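About Vulness

Vulness teaches robots to do housework by having people show them how. Our demonstrators work in lived-in homes, with a gripper in each hand, and do the everyday jobs most of us do without thinking: folding, sorting, stacking, smoothing, putting away. The grippers record what the fingers do and what they see while doing it, and that becomes training material for the robot arms in our lab.

Prodromos Moschos started the company after years of programming robot arms the old way, one waypoint at a time. He once spent most of a winter getting an arm to fold a single kind of dish towel. Then the supplier changed the hem and the whole thing fell apart! A friend picked up the spare gripper by its mount, folded the towel with it in a few seconds and asked why the robot couldn't just learn from that. We've been working on that question ever since, and we still think it's the most fun problem in robotics.

What we do

Clothes are our main subject. They are soft, they slide, they hide their own corners, and no two piles are ever the same twice. A bed is a great place to work on them, with room to spread things out and a surface that gives a little when you press on it (arms used to hard tabletops find this very confusing at first). 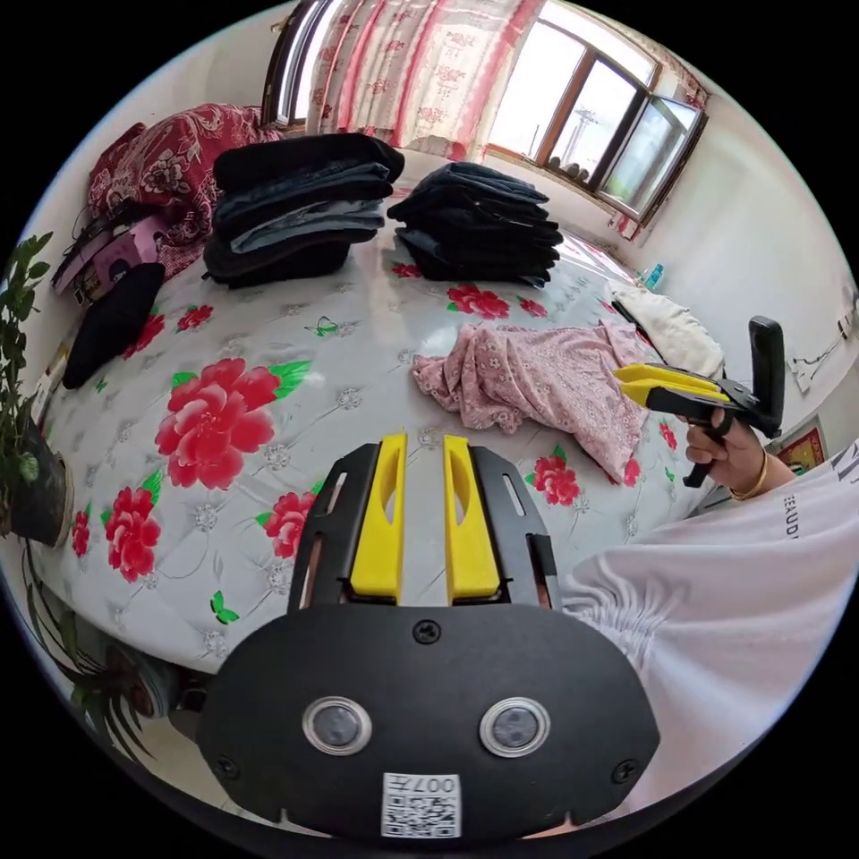 Demonstrators go through a Flivo session at their own pace. Flivo is our name for the whole hand-held kit: two grippers, the mounts, the charging case and the software that lines up the recordings afterward. A session might be nothing but pants, or a mix of whatever came off the drying rack that morning. We ask people to fold the way they fold at home. Some go in thirds, some in half and half again, and one of our longest-running arguments is over what to do with sleeves. We keep all of it, because a robot that has only ever seen one way of folding gets stuck the moment a shirt lands upside down.

We also keep the fumbles. If a shirt slips out of the fingers and has to be picked up again, that stays in the recording. Picking it up again is a skill too, and our early arms were terrible at it. They would drop a sock and go on carefully folding the air where it had been.

So far we have collected more than 3000 recordings in 778 sessions, and every one of them has been watched from start to finish by a person on our team. It takes a while. There is usually tea.

Where we work

Our lab has a washer, a dryer, two mock bedrooms and not nearly enough closet space. We like it a lot, but a mock bedroom stays a mock bedroom no matter how many pillows you add, so most of our recording happens in people's homes. Real rooms have patterned bedding, plants by the bed, sunlight that moves across the covers while you work. A robot that is going to be useful to anyone has to cope with all that.

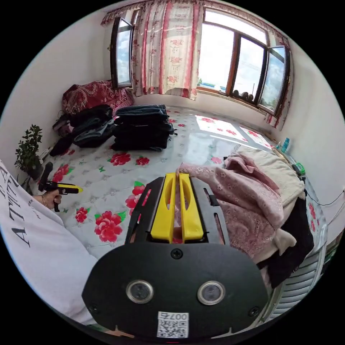 Home sessions run under a program we call Stefanou, after the street where we had our first office. Households sign up in April, and visits are spread over the months that follow. We come with a case of equipment and leave the furniture where it is. Each household gets to look through its recordings before we use them and can ask us to delete any part. Many of our demonstrators began as hosts who got curious and wanted to try the grippers themselves.

You don't need a technical background to be good at this. Our best demonstrators include a retired tailor, two nursing students and a former hotel housekeeper who can do things with a fitted sheet that the rest of us have given up trying to copy. New people train for 7 hours, mostly practice. The hardest habit to lose is reaching in with a spare finger to help. Two fingers per hand is all the robot has, so two fingers is all you get.
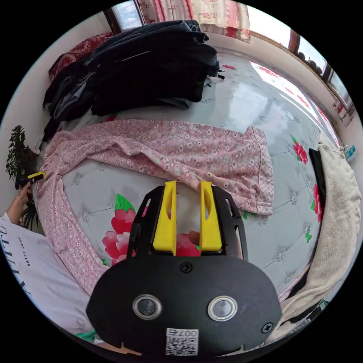
The other half of our work is remote control. With Bonano, our teleoperation setup, a demonstrator sits at a pair of handles in the lab and steers the arms directly. It is slower than working with the hand-held grippers, and everyone is clumsy on the first day, but it lets us step in at the exact point where an arm gets into trouble and show it a way out. We try to run both kinds of session on the same garments – first by hand, then through the arms – and compare the two.

Who we are

We are a small team of engineers, demonstrators and reviewers, and most of us do a bit of each. Everyone who joins, including people hired to write code or answer the phone, records 300 folds in their first months. It makes for better conversations at lunch, and better software too.

We share what we learn at open evenings in the lab, where visitors can try the grippers and take a turn on Bonano. Bring a sweater you don't mind seeing folded badly.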